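Skillwood Shared Workshop
Bench Notes: Preparing a Robot Arm Cell for Computer Assembly

The following recommendations are issued to members working on the automated assembly bench. They apply equally to members who are building a similar bench at home. Revised July 23, 2025.

Before starting

Shut the computer down, unplug the power cord, and hold the power button for several seconds. Wear a grounded wrist strap whenever the side panel is off. Rings and loose bracelets are to be removed.

Lay the tower on its side with the open face up. A case standing upright will shift when the arm presses a part home, and a shift of 2 mm is enough to jam a drive caddy. Fasten stops into the table slots on at least two sides of the case. Tighten them by hand first, then check that the case sits flat before using a wrench.

Parts fixtures

Print the fixture as a single plate where the printer bed allows. Pockets should hold each part snugly at the base and leave the upper edges free for the fingers of the gripper. Memory modules belong in a long slot, standing on edge. Processors require a shallow square pocket with a relief at one corner. Catarina Paiva keeps the current drawings in the Prako folder on the workshop computer, and changes should be sent to her before printing.

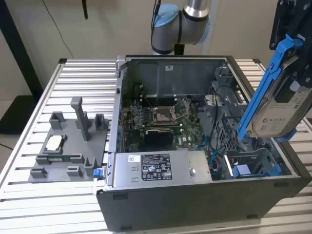 Drive caddies should be taught last, after the processor and memory positions have been saved. Set the approach point well above the bay, align the caddy with its rails, and lower it at the slowest speed setting. If the caddy binds, stop the arm and back it out along the same path. Do not increase the gripping force to overcome resistance.

Cables inside the case are the most frequent cause of a failed run. Tie them back from the drive bays with soft straps – wire ties leave sharp ends and are not permitted on this bench.

The processor socket

Keep the socket covered until the processor is to be placed. The contacts cannot be repaired in the workshop. Compressed air may be used around the socket but must not be aimed into it.

Care of the bench

Brush out the table grooves at the end of each session. Lost screws collect there and will tilt a fixture. Wipe the gripper fingers with a dry cloth. Inspect the arm cable for wear, particularly near the joints, and enter the result in the log. The pads on the fingers are replaced after 2,000 cycles, or sooner if they appear glossy.

Questions concerning the arm should be directed to Bit-na So. Requests for bench time go to Anjani Liem.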